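Chapter 7
Folding and Finishing Household Laundry

Learning Goals

After studying this chapter, students should be able to:
Explain why a garment is laid flat before it is folded.
Fold a short-sleeved shirt to a given width.
Set up a folding surface in a shared room.
Sort finished garments for shelf, drawer and hanger.

Key Terms

body panel, center line, finishing, fold width, hem, shoulder seam

Introduction

Chapter 6 followed the wash load from the hamper to the end of the drying cycle. The present chapter takes up the work that remains. In most homes this work is called folding, although folding is only one part of it. The trade term is finishing, and it covers smoothing, inspection, folding, stacking and storage. A shirt that has been washed with care can still come out of the drawer creased if it was left in a heap or folded while the fabric was bunched under the arm.

Finishing takes more handling than any other stage of laundry. At the Govdale Household Skills Center, where the exercises in this book were first taught, a beginning class of 30 students finishes 400 garments over the course of a term. Short-sleeved T-shirts make up the largest share, and for that reason the T-shirt is the first garment studied. Button-front shirts follow in Section 7.3, and trousers in Section 7.4.

7.1 The Folding Surface

A good folding surface is flat, clean and large enough to hold one garment fully spread, with space left over for garments still waiting. A dining table or a work table serves well. A bed is less suitable, as the mattress gives under the hands and the fold lines drift. Where the table top is rough or easily marked, it should be covered with a plain cloth. A cloth in one solid color is preferred – a busy pattern makes it harder to see whether a hem is straight.

Few households have a room set aside for laundry alone. The washing machine may stand in a kitchen, a hallway or a room where other people study and work, and the folding table must fit in with these uses.

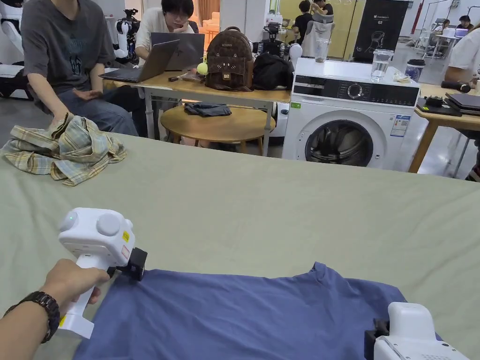 For shared rooms of this type, the table should be placed so that the machine door can open fully and people can pass behind the person who is folding. Garments waiting their turn are kept to one side of the surface. Finished stacks are kept on the other side, well away from drinks and food.

7.2 Laying Out a T-Shirt

The layout decides the quality of the fold. The shirt is placed face down with the hem toward the worker. Each sleeve is then drawn outward by its edge until the shoulder seam lies flat. The collar and shoulders need particular attention, for fabric often stands up in a small ridge at this point. The ridge is smoothed outward from the center line with the palm and is never pressed down in place.

When the body panel is flat, the worker makes 2 side folds, one from each shoulder toward the center line, and turns the sleeves back over the panel. The hem is then brought up to the collar. Exercise 7A gives the fold widths for adult and child sizes. A passing score on the exercise is 70 points, and students who fall below this mark should repeat the layout steps before attempting the button-front shirt.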